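Vutidley Residents' Forum
Board: Building Rules and Shared Costs
Topic: Proposed change to the kitchen drain charge, Laskowska House

Posted by: house_office_laskowska
Role: Moderator
9:15 a.m.

Residents are invited to comment on the proposed change to Section 4 of the house rules, which covers the cost of clearing blocked kitchen drains. Under the present rule, the cost of each call is charged to the apartment where the blockage is reported. Under the proposed rule, the cost would be shared by all apartments on the same vertical drain line, unless the plumber's written report places the blockage inside the branch pipe of a single apartment.

The building paid $2,119 for drain calls in the last budget year. The proposal does not change the monthly fee. Comments will be accepted on this thread until the August meeting.

Posted by: Stack_B_Resident
9:52 a.m.

I support the proposal. Our apartment is on the second floor of the B line, and we have been charged for two blockages that the plumber found in the main line, well below our connection. Water rises at the lowest open drain, so the lower floors report the problem and the lower floors receive the bill. The present rule charges households for where they live.

Posted by: f.ozturkmen
10:30 a.m.

I must respectfully disagree with the proposal in its present form. My household has not reported a blockage in all the years we have owned here. We scrape our plates, we use a strainer, and we do not put fat in the sink. The proposed text would require us to pay for the habits of others on the line, and it offers those others no reason to change.

I would ask the office to state what each call costs and how many apartments would share it.

Ferhat Öztürkmen

Posted by: house_office_laskowska
Role: Moderator
10:48 a.m.

In reply to the question above: the standard call-out under the current contract with Nereo is $229. There are four apartments on each kitchen line. The share for each apartment would therefore be $57.25 per call. Work outside standard hours is billed at a higher rate and would be shared in the same way.

Posted by: corner_unit_north
11:20 a.m.

The figures are helpful. I would add that the rule, whichever version is adopted, should be accompanied by clear guidance on what may go down a kitchen drain. The last written guidance I received was a single sheet in the move-in folder, and it dealt mostly with the bathroom. I ask that the following be considered for a new notice.
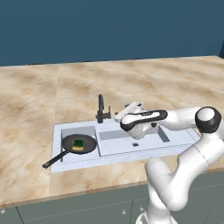
Cooking fat is the first matter the notice should address. It leaves the pan as a liquid and sets further down the pipe, where it collects coffee grounds, rice and whatever else passes. Hot water and soap move it along to a cooler section, which in this building is very often the shared one. A frying pan set down in the left basin of a double sink, like the black one here, should already have been emptied into a jar or can and wiped with a paper towel before any water is run. The same applies to roasting trays. A second basin gives no protection where both drains join the same pipe under the counter.

I would also ask for a sentence on so-called flushable wipes, which are at times used to clean counters and then rinsed away.

Posted by: Stack_B_Resident
11:41 a.m.

I agree with the guidance on fat and would be glad to see it posted by the mailboxes. It should not delay the vote, however. A notice was posted in the laundry room some years ago and the calls continued.

Posted by: f.ozturkmen
12:05 p.m.

My objection stands, although I accept the point regarding lower floors. I could support the proposal with two amendments. First, the plumber's written report should be sent to every apartment that is asked to pay. Second, the sum charged to any one apartment under the shared rule should be limited to $100 in a budget year, with the balance taken from the maintenance fund.

Posted by: zirimau_owner
12:37 p.m.

I own an apartment here and another at Zirimau Court, where a shared rule of this kind has been in force for some time. The reports are the weak point. A plumber who clears a line in 20 minutes will often write "kitchen line cleared" and nothing more — which leaves the office unable to say whether one apartment or all of them should pay. I would oppose any text that does not require the report to give the location of the blockage.

The limit is a separate question, and I am against it. Drawing the balance from the maintenance fund means that the A line pays for the B line.

Posted by: f.ozturkmen
12:58 p.m.

The A line already pays for the B line's roof repairs, and the reverse. I do not see why drains should be treated differently.

Posted by: zirimau_owner
1:10 p.m.

The roof covers the whole building. A kitchen line serves four kitchens.

Posted by: house_office_laskowska
Role: Moderator
2:30 p.m.

The office thanks residents for their comments. Both amendments will be placed before the August meeting as separate items, so that owners may support one without the other. The office will also ask Nereo whether the location of each blockage can be entered on the job sheet as a required field.

A draft notice on kitchen drains will be prepared from the comments of corner_unit_north and posted on this board for review. Residents who wish to propose further wording should reply below.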